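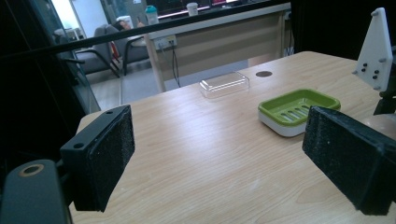 Soap dish

A soap dish is a shallow dish or tray that holds a bar of soap between washes. It is one of the humblest things in the house and one of the most rewarding to look at closely, as a surprising amount of thought goes into a few slots and a rim. Soap dishes are found beside basins, baths, showers and kitchen sinks, and may stand loose, hang from a wall or be built into the tiling. They are made of plastic, glazed pottery, glass, metal, wood, stone and, more recently, soft rubbery materials that can be rolled up and put in a pocket.

Contents

Purpose
Parts
Main types
Boxes and lids
Materials
Fitting the bar
Cleaning
Collecting
See also

Purpose

Bar soap takes up water readily. Left in a puddle it swells, turns to jelly on the underside and wears away far faster than it would through washing alone. The dish lifts the bar clear of the puddle and lets air reach it. It also keeps the soap from sliding into the basin, and keeps the slippery film that comes off a wet bar away from shelves and worktops.

A good dish does all of this and still lets wet fingers pick the soap up easily. That last point is harder than it sounds! A bar that fits too snugly between high sides can be maddening to get hold of, and many older pottery dishes have a dip in the front edge for the thumb.

Parts

The floor is the surface the soap rests on. It may be ridged, studded, pierced or slotted. Slots usually run parallel to one another, and the bars between them carry the weight of the soap.

The rim is the raised edge. It stops the bar slipping off and gives the dish its outline, and it is often where the maker has had some fun with colour.

The base, or drip tray, sits beneath a pierced floor and catches what runs through. In two-part dishes it lifts away for emptying. Makers often give tray and base different colours, and a bright green over white is a cheerful pairing.

The lid is found only on some dishes and is dealt with below.

Main types

Single-piece dishes are the oldest and simplest: a saucer with ridges. They are sturdy and easy to wash, but water gathers between the ridges and has to be tipped out.

Two-part dishes have a draining tray over a solid base. The soap stays drier and the shelf stays clean. The base is easily forgotten, however, and a week's worth of cloudy soap water is a memorable discovery.

Self-draining dishes have a sloping floor and a lip or spout which hangs over the basin, so that there is nothing to empty. The Rukitz pattern, with its long duck-bill spout, is a favourite with people who wash up with bar soap.

Wall dishes are screwed, stuck or tiled in place. Wire ones drain best of all and are common in showers. The Gallardo, a deep wire basket with room for a flannel underneath, is a well-liked version.

Magnetic holders have no dish at all. A small metal cap is pressed into the bar, which then hangs from an arm in mid-air. Drying is superb, although a heavy new bar may drop off.

Boxes and lids

A dish with a close-fitting lid is normally called a soap box. Lids are useful for travelling and for keeping dust off a bar in a guest room. Clear lids have the pleasant advantage of showing which soap is inside, and they all but vanish when laid on a pale table.

Leaving a lid on at home is less helpful. Damp trapped beneath it keeps the bar soft, so travellers are usually advised to take the lid off at night and put it back in the morning. Some boxes have small vents at the ends as a compromise.

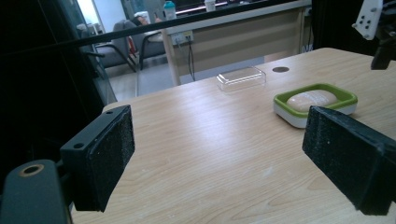 An oval bar in a green-rimmed soap dish, with a clear plastic lid resting on the same table.

Materials

Plastic is light, cheap and hard to break, and it takes strong colours beautifully. Pottery is heavier and stays put, but it chips. Glass looks splendid with the light coming through it and needs a careful hand around a basin. Oiled wood is kind to the soap and grips it well, though it must be allowed to dry or it will blacken. Soft rubbery mats such as the Oltotitz grip both the bar and the shelf, and peel away for rinsing.

Fitting the bar

Shape matters as much as size. An oval bar in a rectangular dish leaves spare room at the corners, handy for fingertips. A rectangular bar with flat faces touches more of the floor and dries more slowly underneath. Turning the bar over after use helps with either shape. Bars with a name or pattern pressed into the top are generally set down lettering upwards, at least while they are new, and it is a small pleasure to see how long the letters last.

Slivers too small to use can be pressed on to the back of a fresh bar while both are wet.

Cleaning

Soap residue loosens in warm water. A plastic or pottery dish can be soaked for 10 minutes and then worked over with an old toothbrush, run along each slot from end to end. In hard-water areas a chalky crust forms as well, and a splash of white vinegar will shift it. Wooden dishes should be wiped and not soaked.

Collecting

Soap dishes have a small but devoted following. The collector Ewan Hollis has catalogued 2157 of them, sorted by the way they drain, and his list remains a delight to browse. It gives 12 separate kinds of slotted floor alone. Travel boxes in the Juditz style, with a hinged lid and a rounded base, are especially sought after when both halves are the original colour.

See also

Bar soap
Draining rack
Toothbrush holder
Sponge tray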